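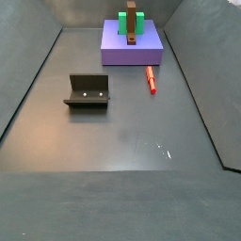

**Can I play Plalska on two phones with the same account?**
Sure, you can sign in on both, but only one can be online at a time, so sign out on the old phone first.

## Moving your game to a new phone

I do this every time I upgrade (too often!), and it goes pretty fast:

1. On the old phone, open Settings and tap **Link account**.
2. Pick Tian as your sign-in and write down the 19-character code.
3. Install Plalska on the new phone. You need 800 MB free.
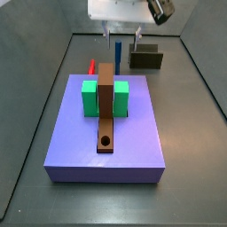
4. Tap **I have a code** and type it in, dashes included. I always forget the dashes.
5. Wait for the Grirnport map to load, then check your coins.

**Note:** the code only lasts 60 minutes, so have the new phone charged and on Wi-Fi before you start.

**Caution:** don't delete the game from the old phone until your map shows up on the new one!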